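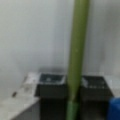 A green pole against a plain grey wall.

Broom handles, mop poles and the long-handle myth

Every autumn the shops fill up with cleaning kit on sticks, and every autumn I get letters asking which one to buy. My usual reply is to look at the stick first. The head gets all the advertising and the handle is what gives out. I have had mops with perfectly good heads go in the bin over a stripped thread, and I resent every one of them.

So, some notes on handles, including a few popular tips I don't think much of.

"Universal fit"
Treat this as a hope. There are several screw threads in common use, plus plain tapered ends that push in, plus whatever click fitting the maker dreamed up last year. Take the old head to the shop with you and try it on the new handle before you pay. If the staff at Skillham market can put up with me doing it, yours can too.

Wrapping the thread with tape
Plumber's tape on a loose thread is on every tips page going. It takes up a bit of slack on a handle that already nearly fits. On one that is properly worn it lasts until the first corner and then you are picking white shreds out of the mop. A small screw through the side of the socket does a better job on a wooden handle. Drill a pilot hole first or the socket will split. Don't try it on a hollow metal tube unless you like sharp edges.

Telescopic poles
I am not against them. They are handy for cobwebs and for the tops of wardrobes, where you are barely pressing. For scrubbing a floor I would take a fixed handle any day. The twist lock slips under load, you tighten it harder, and sooner or later it either won't hold or won't undo.

If yours is slipping, pull the sections right apart and wipe the inner one with a cloth and a drop of washing-up liquid, then dry it fully. Polish and bathroom spray are the usual culprits. Please ignore the advice to oil it. Oil on a part that works by gripping is a daft idea, however many people repeat it.

If it is stuck, rubber gloves on both hands, and get someone else to hold the far end. Warm water over the outer section sometimes helps. I have seen hairspray, cola and a night in the freezer recommended. I tried the freezer once with a short pole and got a cold stuck pole.

How long should a handle be?
The rule that it should reach your chin is fair enough for a mop. A broom can be a bit longer. Divina Sarmiento wrote in from Harnthorpe to say she had sawn hers down to suit her and her back was much better for it. I can't vouch for her back, but a wooden handle costs very little and takes a minute to cut. Sand the end and round it off.

Storing them
Hang them up, head off the floor. Leaning a broom on its bristles bends them to one side for good, and a damp mop stood in its bucket will smell by morning. Spring clips on a batten are cheap and do the job. The stick-on sort held for one winter on my painted wall and then came down with the paint. Two screws would have saved me the redecorating.

Coated handles
The bright plastic skin on cheap steel tube is there for looks and to keep rust off. Once it cracks, water gets under it and the tube goes quietly from the inside. Check near the socket, where the wet collects. A strip of tape over a crack hides it and traps the damp, so I wouldn't bother.

Is a dear one worth it?
A reader asked whether a 200 cm pole was worth paying extra for over the 100 cm one. Only if you have something that far up to clean. Measure before you buy, and remember that your arms count as well.

Next month: descaling kettles, and why I have gone off vinegar.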